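My job this month is teaching a robot to put a bun in a basket. I have a master's degree. My mother tells people I work in computers.

How it works: I hold two handles, the two arms copy whatever my hands do, and everything gets recorded. Do it enough times and the model is supposed to get the idea. I've been getting the idea since Wednesday.

Target for the task is 212 good demos. "Good" means no drops, no long pauses, and no putting the bun back because you didn't like how you did it. That last rule has my name on it.

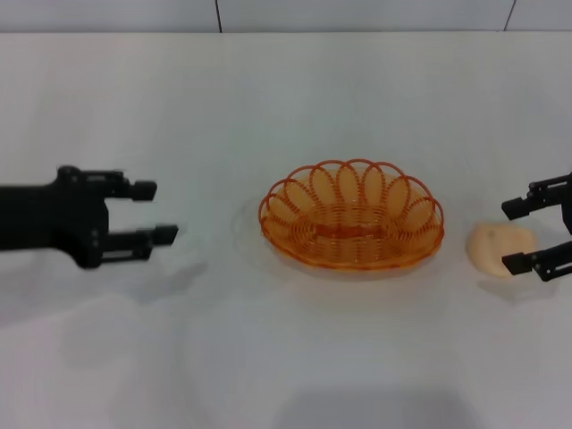

The thing I didn't expect is how much of my personality ends up in the data. Weidong goes straight in, grabs, drops, done. I hover. We trained a first version on my demos alone and it hovered too. Watching a machine hesitate over baked goods in exactly your style is a lot for a morning.

Torunn's advice was to decide before you move. She meant the grippers. I've written it on a sticky note anyway.

Also, you can't feel anything through the handles. You close on the bun by eye and hope. Squeeze too hard and it tips up on its edge, and then you have a different task and a discarded demo. I threw out 18 that way before lunch.

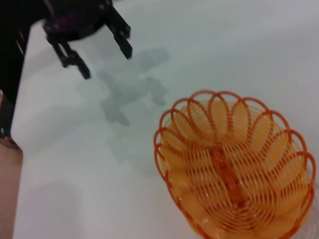

Baoshan wants us to vary things more, so the basket gets moved and turned between runs. I had been putting it in the same spot every time out of what I thought was professionalism. Apparently that's how you teach a robot to memorize a table.

The left arm has almost nothing to do in this task, by the way. You still have to hold its handle, and if you scratch your nose, that's in the recording too. Somewhere in the set is an episode where the left arm gives a little wave. Ailbhe voted to keep it.

Latest version went in first try on my shift, then spent the next two runs politely closing on air next to the bun. Same, buddy.

Back at it after coffee – 31 to go, handles are charged, and Weidong has bet me a sandwich I can't do ten in a row without hovering.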